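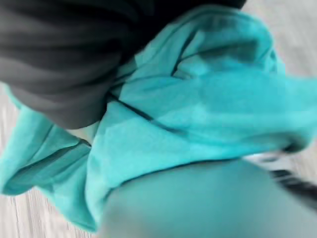

Turquoise one with the gray, bunched together

Does washing darks and brights together really ruin the brights?

Posted in Laundry & Clothing Care by gundomel_4

My sister-in-law insists that anything turquoise, coral or yellow has to go in its own load, away from grays and blacks. I've been throwing it all in together on cold for years and I'm not convinced I've lost anything by it. She says my turquoise stuff has gone dull. I say it's the light in my laundry room, which is one bulb.

I'm not going to run a half-empty machine to please her. Has anyone compared the two ways, or does everybody just repeat what it says on the detergent bottle? Please don't tell me to buy color catcher sheets. I bought a box of 50 and every one came out the same pale nothing.

Esmaeil Taheri
31 people found this helpful

I'd doubt your sister-in-law and the bottle about equally. New dark cotton can bleed, mostly in the first few washes. A gray you've had for a year probably has little loose dye left to give. You can check it yourself: wet a corner, press it hard against a white paper towel for a minute, and look. Clean towel, wash it with whatever you like. If the towel picks up color, keep that piece with the darks and try again in a month.

Dullness is often something else anyway. Too much detergent leaves a film, and cotton rubbing on heavier cloth gets fuzzy, so it looks faded when the dye is still there. Turn things inside out and use half the soap. Then hold one up by a window next to something you've never washed. Don't judge by that bulb.

Lokeo

always separate!! my mom did it and her towels lasted forever

Garport67

I was with you until I read "for years." If you've never done it the other way, you've got nothing to compare to either. Pick two of the same item, wash one with the darks and one without, and do it 13 times. I'd bet you see a little difference on the turquoise and none you'd care about. Vinegar to "set" the dye is a waste of vinegar, before somebody brings it up.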